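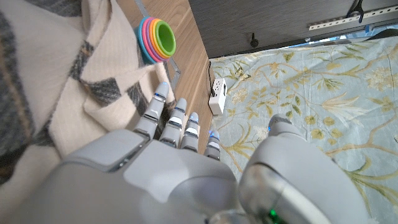 Robot hand reaching toward the floor beside a bed

So my health plan is changing again, and I've spent my whole lunch hour on hold with Bimmont. The letter came in with the grocery flyers and I nearly tossed it! It says my monthly premium is going to $428, and that the clinic I've been using in Edon will be "reassigned to a new network tier." No explanation of what a tier is. I read it twice with a sandwich in my hand and still had to call. 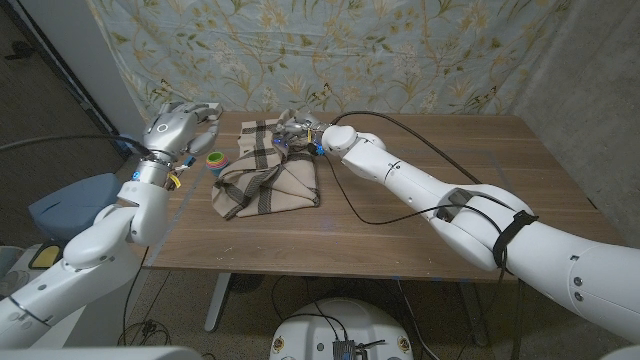

Chelsea Yeoman
Blog owner, part-time bookkeeper

2024-03-22

The woman on the phone was lovely, I want to say that first. She told me my regular doctor, Dr. Szczepańska, is still covered but the lab downstairs from her isn't, so any blood work has to go to Grarkar across town. Same building for years, and now I get to drive for a finger stick. She also said referrals can take up to three weeks (they used to do mine while I was putting my coat on).

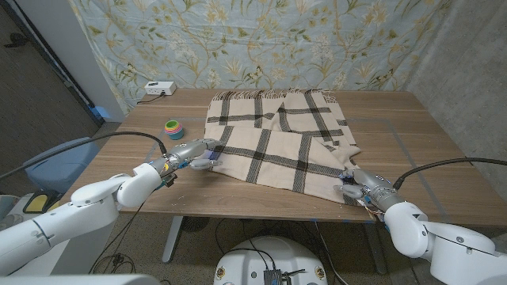
I asked about my prescriptions too. Both of them stay on the list, but one moved to the pricier column, so I'm going to ask at Raju if there's a generic. My sister swears by paying cash for hers and skipping the insurance completely — she has a spreadsheet and everything.

What bugs me is the timing. I picked this plan last August after two long evenings at the kitchen table comparing deductibles, and I felt pretty smug about it.

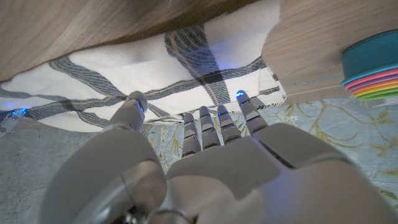

Anyway, I have until the end of next month to switch without a penalty. If any of you are on the smaller Bimmont plan, the one with the two free urgent care visits, leave me a comment and tell me if they really pay for them. I'm calling back tomorrow about the lab.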